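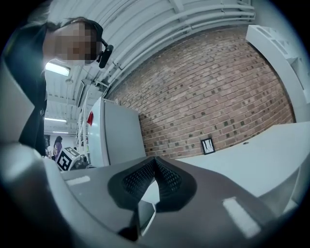

Six weeks with the Jastedley kit

10/12/2025

I've been promising a proper write-up since August and a few of you have nudged me about it, so I finally sat down with my notes. They run to 14 pages, half of them about charging.

For anyone who missed the earlier posts: the Jastedley is a hand-held gripper for recording manipulation demos. You hold it, squeeze the trigger, pick things up and put them down, and it logs the wrist view, the jaw opening and where the tool was in space. Later you feed all that to a policy and run it on an arm with matching jaws. It comes from a small firm called Nestport, and it's sold as a kit, which in this case means a case with two grippers, a charging base, a set of marker cubes, spare pads, a hex key and a bag of screws that I have already lost once. We bought ours at full price from the shared equipment budget. I say that up front so you know where I stand, and yes, I like it a lot.

Opening the case

The packing is good. Everything has a cutout, the lid closes without a fight, and the quick start is a single folded sheet. Máté Nyitrai and I had the first gripper recording before lunch, and that included a long detour to find a router that would let it on the network. The app wants both grippers and the laptop on the same 5 GHz band and doesn't tell you so. It just says "searching" forever. If you get stuck there, check that first! It's on page 31 of the PDF manual and nowhere on the sheet.

Calibration is where I expected to suffer, after what we went through with our home-built rig last year. (If you weren't reading then: three evenings, a printed checkerboard glued to a cutting board, and a wrist view that drifted every time somebody bumped the mount.) With the Jastedley you set a marker cube on the table, wave the gripper slowly through a figure eight, close the jaws twice, and it beeps. The whole thing takes less time than it takes to find the cube. Ours tends to end up in the clutter along with everything else, and I've gotten into the habit of putting it back in the same place each night, with mixed success.

How it feels in the hand

This is the part I was most curious about, and the part no spec sheet could answer. The body is bigger than I'd pictured from the product page. It fills your view when you look down at it, and for the first hour I kept clipping things with the side of it – mugs, the table, my own thumb. After that your arm learns the size and you stop thinking about it. By the second afternoon I was picking coins off a placemat.

The jaws close on two textured black pads set in a V, and the V is the clever bit. Round things slide toward the middle as you squeeze. Whisk handles, marker pens, jar lids, the neck of a bottle – you can be a fair way off center and it still ends up gripped square. Flat stuff is harder. A playing card on a bare table is nearly hopeless, and a plate needs to be tipped up with something else first. I knew that going in, our old flat fingers weren't much better, and I'd take the V again without hesitating.

The trigger has a long, even pull. Tímea Mészáros, who has much smaller hands than mine, found the reach too far and asked about it, and there's a shim in the screw bag for exactly this. It took us two weeks to learn what the shim was for. She's been fine with it since. Left-handers get a mirrored grip as an extra part, priced separately, and I think it should be in the box.

Weight is okay. I can do 40 minutes before I start propping my elbow on things. Géza Fülöp says he can go all morning, but Géza also carries his bike up four flights of stairs.

Recording for real

Our test job was kitchen clear-up: take a messy counter, put cups with cups, lids on jars, dry goods on the shelf, cold things in the fridge. I wanted something with a door in it, and with objects nobody had chosen for being easy to grab.

We recorded 1322 demos in six weeks, mostly in short sessions with whoever was free. Of those, 1257 survived the app's automatic check, which throws out clips where tracking was lost or the jaws reading froze. I'd call that excellent. With the home-built rig we were happy to keep two thirds, and we only found out which third was bad after hours of staring at plots.

Losses came in clumps. Nearly all of ours were at the fridge, with the gripper reaching inside where it's dim and white and there's not much for the tracking to hold on to. Attila Veres fixed most of it by sticking colored tape in odd shapes on the inner walls. It looks like a preschool got in there. The drop-outs went from a daily nuisance to something I have to look up in the log.

The review screen deserves its own paragraph. When a demo ends you get a tiny replay and three buttons: keep, redo, flag. You can press them with the trigger, so your free hand can already be resetting the cups. Such a small thing and it changed the rhythm of the whole job! We used to stop, walk to the laptop, type a filename, walk back. Now a session just rolls along, and people chat over it, and the reset gets done while you're laughing about something else.

Does the data train anything?

Short answer, yes. I trained first on 734 demos, the cups and jar lids only, and ran the result on our arm with Nestport's matching jaws bolted on. It went for the cups on the first run as if it had been doing it for years. I may have made a noise. Lids were shakier: it lines up nicely and then hesitates, a little hover above the jar, and about one time in three it sets the lid down next to it. More lid demos helped. Slower lid demos helped more, which was Lindiwe Dlamini's suggestion. She watched me record a few and told me I was rushing the last inch, and she was completely right.

The shelf works well. The fridge door is a work in progress. It will pull the door open and then drift off to the side, and I suspect that's on us and our recordings, as everyone opens that door a bit differently. I'd like to redo the set with one agreed way of doing it and see.

I should be clear that this was one kitchen job, one arm and a fairly ordinary training setup. I can't tell you how it compares with the other hand-held kits, which I've only handled at a meetup in Ukville for ten minutes each.

What bugs me

Charging. The base takes both grippers but charges them one after the other, and there's no light to show which one is getting the juice. Twice I picked up the empty one. Máté put a sticky note on the base saying LEFT FIRST and that has been our system ever since.

The pads wear. Ours got shiny after 400 or so demos, and you notice it first on glass. Swapping them is two screws a side and easy, and there are two spare sets in the case, but the replacements ship slowly. Order early.

Export is the other thing. You get a tidy folder per session, with clear names and sensible timestamps, and then the jaw opening comes in the app's own units from 0 to 1 with no note on what 1 is in millimeters. I measured ours with calipers. Support answered within a day when I wrote in, with the right number and a promise to put it in the docs. As of this morning it isn't there.

And the fan! It isn't loud, but it's pitched right where it gets under my skin. Tímea can't hear it at all. I wear earplugs for long sessions.

Questions I keep getting

Can you use one gripper alone? Yes, and that's how we did most of it. The second is there if you want two-handed demos, and we've tried exactly one, folding a towel, which went so badly I'd like more practice before I say anything about it.

Do you need a special room? No. Ours has brick, pipes, strip lights, people wandering through in the background and far too much on every surface. Tracking seems to like a busy room. The plainest corner we have gave us the most trouble.

Does it work with the Bognár arms? There's an adapter plate. I haven't used it. Attila has a Bognár in his own setup and is going to try it, and I'll pass on what he finds.

Is it worth it for one person at home? That's a hard one. If you record every week, I'd say go for it, the time you save on calibration alone is enormous. If you'd use it for one weekend project, Nestport rents the same case by the week, and I'd start with that. The rental has older pads but is otherwise the same thing.

Next up for us is a second round at the fridge with everybody opening the door the same way, and then drawers. Géza wants to try drawers with cutlery in them. I've told him forks are his problem. If you have a Jastedley and you've found a good trick for flat objects, please put it in the comments, I'd love to hear it.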